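Livanthorpe Home Repair Loans: Progress Report for the Spring Period
Prepared for Philomena Tierney, Grants Office
From Fergal Moynihan, Program Lead

You asked for a short report and for fewer adjectives than last time. I have tried to do both.

Where we are

The fund has 300 households signed up. The plan said 955 by the end of April, and I said when we wrote the plan that the number looked high for a town this size. It came from the Trimevine study, which took everyone who ticked "maybe interested" on a mail survey and counted them as a yes. I would ask the grants office not to use that study again when setting targets for year two.

Of the households signed up, 15 have finished repairs and had the final check. Most of those were roof patches and water heaters. The rest are waiting on a contractor or on paperwork from the county.

Money

The average loan so far is $2,942. That is lower than we budgeted for, and the board was pleased when I told them. I am less pleased. Small loans may mean that people are fixing what they can afford to pay back and leaving the bigger problem alone. Two of the files I read myself were for gutters on houses where the inspector had also flagged the foundation. We have no good way of tracking this at present, and the form does not ask.

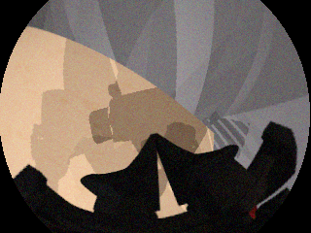 Late payments are low, but most borrowers have made only one or two payments. I would not quote the figure to anyone yet. Ask me again after a winter of heating bills.

Outreach

The Buckley neighborhood was supposed to be our strongest area. Sign-ups there have been slow. The mailer went out in very small type and listed the old office phone number, which rang through to a full voicemail box until it was fixed in April. The consultants put the slow start down to "low awareness." I put it down to the phone.

Evening drop-in hours have done better than the mailer. We will keep them going and move the start to 6:30 p.m., as several people asked for it.

Software

We moved the loan files into Vustau in the second month. It was sold to us as a way to save staff time. So far staff enter each file there and then again in the county system, and the export between the two drops the apartment number. The vendor has promised a fix twice. I have asked for a date in writing and would like your support in holding back the second payment until we get one.

What we need from you

A decision on the year two target. I suggest we set it from actual sign-ups.
Permission to add a question to the form on repairs the borrower is putting off.
An answer on the contractor list, which has been with your office since the last report.

The full ledger is attached separately. Line 14 is still wrong and I am waiting on the bank for the corrected statement.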